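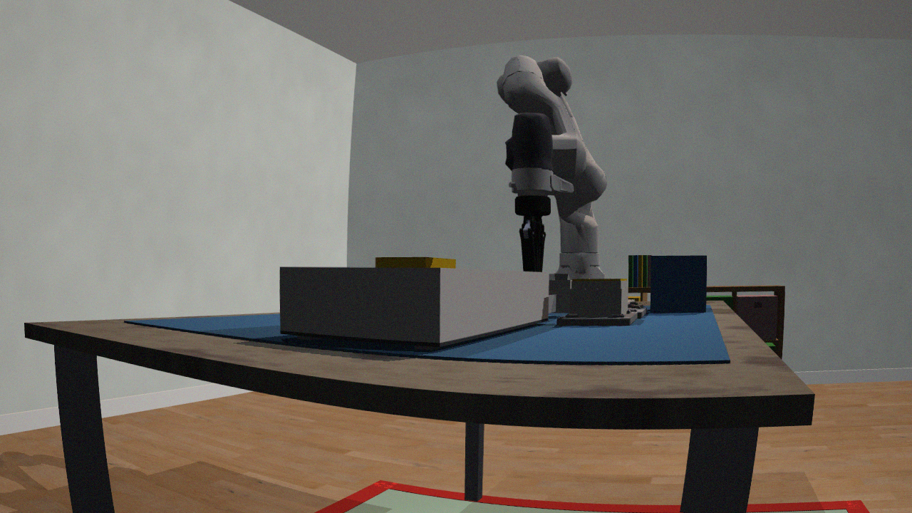 Chapter 9
What a Simulator Score Is Worth

Marcus Oyelaran keeps two numbers taped above his monitor: 342 and 328. Both are successful grasps out of 400 attempts, scored in the Kestar simulator by the same planner on the same objects. Between the two runs he changed the friction setting on the gripper fingers and left the planner code alone.

Which number belongs in the paper? Most authors would print the first. You should want to know why the second exists.

Simulators are cheap to run and easy to believe. A planner can read the exact pose of every box on a table, an advantage no camera will give it. Contact is worse — solvers disagree about what happens when a finger touches a corner, and few papers say which solver they used.

Marisol Kasprzak's group at Brestovero moved a planner tuned in Kestar to a real arm and spent most of July finding out which of its settings meant anything. We return to their logs in Section 9.4.

9.1 Sources of Error

We begin with perception, where the simulator is most generous. Suppose a planner is given the true pose of a box, plus noise with a standard deviation of 2 millimeters.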